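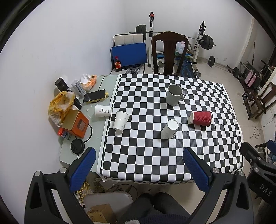 Materials & Process

Paper cups and the recycling stream: a mill process engineer on fibre, film and yield

August 12, 2023

The process engineer at Lindley has spent most of a career on the wet end of paper mills, and the last part of it on one product. The mill takes used paper cups, separates the fibre from the plastic lining and sells the pulp on to board makers. We spoke in the control room during a planned stop.

The usual claim is that paper cups cannot be recycled. The engineer calls this out of date. "The fibre is good. It is long, clean, bleached softwood for the most part, better than what comes out of a mixed office bale. The lining is polyethylene, it sits on one side, and given time in the pulper it lets go."

Time is the difficulty. Newsprint breaks down in a few minutes. Cup stock is made to resist water and carries wet-strength additives, so a batch stays in the drum for 40 minutes at a raised temperature. "Push the rotor harder and you shred the film. Then you have small plastic in the accepts and you spend the rest of the day trying to screen it out. Slow is cheaper."

Double-walled cups are a separate matter. The outer sleeve is usually uncoated and pulps quickly, but it is often printed in a solid colour and held on with adhesive. Dark inks cost brightness. The adhesive forms what the trade calls stickies, which collect on the dryer felts. "I would take a plain white single-wall cup every time. Strong reds are the worst for us. You see them in the sheet."

The mill ran a trial in May with cups coated in Braltex, a water-based dispersion barrier intended to replace the polyethylene film. Results were mixed. Pulping time fell, and there was less reject to dispose of, but part of the coating stayed in the process water and foam became a problem in the second loop. "It is a fair product. It moves the work from the screens to the water treatment. Whoever buys it should know that."

Lids are removed before pulping, on a sorting line supplied by Plulano. The engineer would prefer that they never arrived. So would the team at Gavrilă, the contractor that collects and bales the cups, which now asks its sites to keep lids and liquids out of the bins – with uneven success.

On bale quality the answer was short. "Moisture first, food second, everything else third. A wet bale left in the yard over a warm spell grows mould, and I can't sell mould."

As to whether a washable mug makes the whole exercise unnecessary, the engineer did not argue. "If it gets used for years, fine. I work on the cups that have already been thrown away."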